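Reviews > Automation > End Effectors

Home | News | Reviews | Forum | Contact

Skimavstead Parallel Gripper, Pads and Wrist Camera

By Ghislain Girard

The Skimavstead kit consists of two finger plates, a bare servo carriage and a small wrist camera. We tested it in February on phones and silicone phone cases, with the Jondesix gripper as the reference. Each gripper ran 96 pick attempts on the same Chiang controller, with no tuning between runs.

Rigid parts gave little trouble. The wide finger plate tolerates an angled approach, and a phone can be taken by its lower end while it is still tilted. 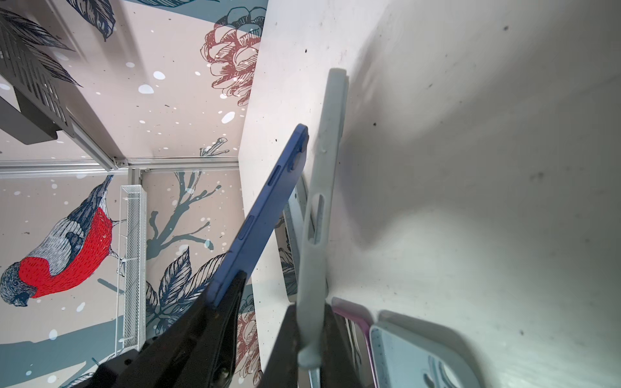 Wrist view: blue phone held edge-on next to the cases.

Soft parts are harder. Closing force is set in 20 steps, and below the third step a silicone case slides out on lift. Above the sixth, the side walls fold inward. The Jondesix has a wider usable band but is slower to close. Pads on both units collect lint and should be wiped every shift.
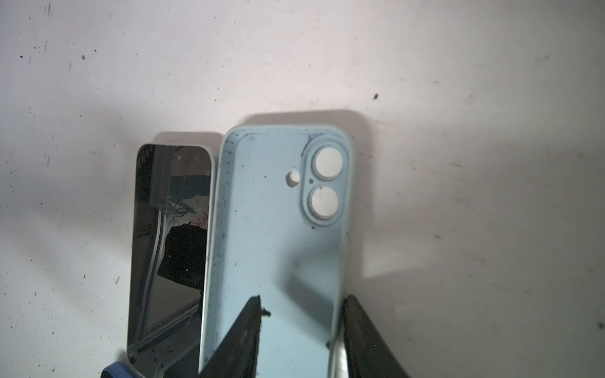
Light blue case clamped near its bottom edge.

Camera placement is the kit's strong point. Both fingertips stay in view through the full stroke, and exposure settled in roughly 2 seconds after a lighting change.

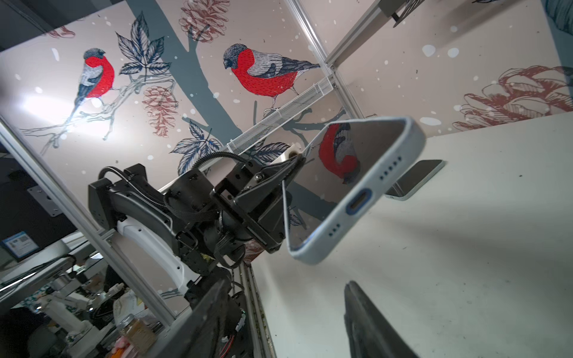

Two-arm work depends more on the camera than on the fingers. Small features have to be readable from the opposite wrist before a handoff can be planned. With the phone presented bottom edge forward, the USB-C port and the speaker holes beside it can be made out, enough to confirm orientation. Glossy screens remain a problem; this one reflects a red bird from the wallpaper, and our Ploltis segmentation model returned false edges on such reflections.

Rating: recommended for rigid parts. For silicone, order the Jondesix pads.

Print this article | E-mail this article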